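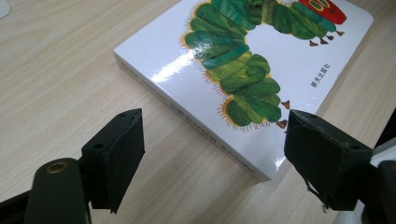
Board book

By Yasmine El Khatib
July 13, 2019

A board book is a book printed on thick paperboard, made for babies and toddlers. The board serves as both cover and pages. A typical board book is small and square or nearly square, with rounded corners and a short text, and it is built to be chewed, dropped, stood on and opened several hundred times by someone who has not yet learned to turn a page. Most are sold for children from birth to three years, although many households keep them in use well past that age.

The term is used loosely in shops and libraries. It can take in bath books, cloth books and novelty books with flaps or sliding parts, which are made differently and are treated separately by most cataloguers. In this article it means a bound book whose leaves are all stiff board.

Construction

The pages are printed on large sheets of coated paper or thin board, with the pictures laid out so that each sheet carries several openings. The printed sheets are then mounted or folded and glued back to back, so that one finished leaf is made of two layers with the blank sides hidden inside. The glued stack is pressed, given its cover, trimmed and put through a die that rounds the corners. Rounding is done last because the cutter has to pass through all the leaves at once if they are to match.

There is no sewing in an ordinary board book. Each opening is a single folded sheet, so the picture runs across the fold without a break, and the strength of the hinge comes from the coating and the fibres of the board. A scored line along the fold lets the leaf turn without cracking. Where the score is too shallow the book springs shut, and where it is too deep the printed surface splits along the fold after a few months.

Two styles of spine are common. In the first the cover is a separate wrap of board or paper glued around the block, giving a flat spine that can carry a title. In the second the block has a loose case, much like an ordinary hardcover, and the spine stands a little away from the pages when the book is opened. The first style is cheaper and holds up better in the mouth. The second opens flatter but gives a child a gap to put a finger into, and this is usually where the tearing starts.

Finishes

Covers and pages are finished with a varnish or a thin plastic film. Gloss finishes give stronger colour and wipe clean easily, but they throw back light from a lamp or window and show fingerprints. Matt finishes are easier to look at and have become more common on books aimed at adult gift buyers. They mark more readily, and dark matt covers show scuffs along the edges as pale lines. Some covers combine the two, with a matt ground and a gloss varnish over the main figure.

The edges of the board are left bare after trimming. This is the weakest part of the book as far as moisture goes. Saliva or spilled milk gets into the cut edge, the layers swell and the leaf begins to come apart from the corner inward.

Size and length

Page counts are governed by the thickness of the board. A picture book for older children commonly has 32 pages, but the same number in heavy board would make a block too thick for a small hand, so board books tend to be shorter. When a picture book is reissued in board the publisher will often drop openings, put two pictures on one page or trim the text. Readers who know the longer version sometimes object to this. Other publishers keep the full text and use a thinner board, with some loss of stiffness.

Formats run from palm-sized books sold in boxed sets to lap editions wider than a dinner plate. The lap edition is meant for reading to a group or with the book resting across an adult's knees. It is heavy for its size, and the corners are hard enough to hurt when dropped on a foot.

Subjects and illustration

The earliest board books given to a child are usually picture dictionaries of a sort: one object to a page, with or without its name. Animals, food, vehicles, clothing and parts of the body are the standard subjects. Books for children past their first birthday add a pattern that repeats from page to page, such as a question and an answer, or a line that grows by one item each time.

Small creatures are well represented. Caterpillars suit the format for several reasons. The body is a row of rounded shapes that a child can follow with a finger, it can be bent to fit a page of any proportion, and the change from egg to caterpillar to butterfly supplies a plot in a few openings. Snails, ladybirds, bees and ants turn up nearly as often. Illustrators are seldom strict about anatomy. A real caterpillar has three pairs of true legs near the head and a varying number of soft, stubby ones further back, and drawings for small children commonly give it whatever number looks right.

Cut or torn paper collage, flat gouache, lino print and digital imitations of all three are the usual techniques. Strong outlines and plain white backgrounds are favoured in books for the youngest age group, on the view that a figure standing alone is easier to pick out. Photographs are used mainly in first-word books.

Languages and translated editions

Board books travel between languages more easily than most books, as there is little text to replace. Printing is often shared: the colour plates are run once for several publishers, and only the plate carrying the black text is changed between editions. For this reason the lettering in such books is nearly always black, and it is kept clear of the coloured areas of the picture where possible. The publisher's name on the cover and spine is changed in the same pass.

Chinese, Arabic, French and bilingual editions are held by many public libraries in Australia, and families use them alongside English copies of the same title. Editions in Arabic are bound on the right and may have their pictures mirrored so that the movement of the story follows the direction of the page turn. Modern Chinese editions for children are generally set in horizontal lines and bound on the left, so the artwork can stay as it was. Some include pinyin above the characters, though books for babies often leave it out, the reader being an adult.

The Tarkura collection

A large group of board books in translation is kept at the Tarkura Children's Library. It was started by Moataz Abou Zeid, a former bookseller, who gave the library 272 books bought for his own children and for his shop, Binisier, which had closed the previous October. The collection now stands at 1,250 volumes, of which 87 are duplicates held back for replacing worn copies. It is arranged by language and then by size, after an early attempt to shelve it by author left the smallest books lost behind the large ones.

The library lends all but the oldest items. Its loan records put the working life of a board book at about 5 years, ending most often with a failed hinge between the front cover and the first leaf. Abou Zeid wrote a short handling guide for the lending desk, later reprinted by the Tawfik Press as Board, Glue and Teeth.

Care and repair

Board books should be wiped with a cloth that is barely damp and then stood open like a fan until the surface is dry. Soaking ruins them. Alcohol wipes take the shine off some varnishes and can lift the ink, so it is best to try one on the back cover first. Sticky patches left by price labels come away with a little cooking oil on cotton wool, followed by a dry cloth.

A leaf that has begun to separate can be glued with a thin layer of PVA, worked in with a strip of card, and left overnight under a weight with baking paper on either side. A cracked hinge is harder to mend. Clear book tape along the fold will hold for a while, but it has to be cut to stop short of the corners or it will be picked off. Ordinary sticky tape yellows and leaves a residue. Copies with loose pieces small enough to swallow should be thrown out.

Storage

Low, open bins with the covers facing outward are the usual arrangement in playrooms and libraries, as small children choose by picture. Spines are of little use to them. On a shelf the books stand well without support, but glossy covers packed tightly in a warm room can stick together, and pulling them apart may strip the film. The Plondent bin, a shallow sloping box divided into narrow bays, was designed with this in mind and is found in a number of regional branches.

See also

Bath book
Cloth book
Lift-the-flap book
Picture book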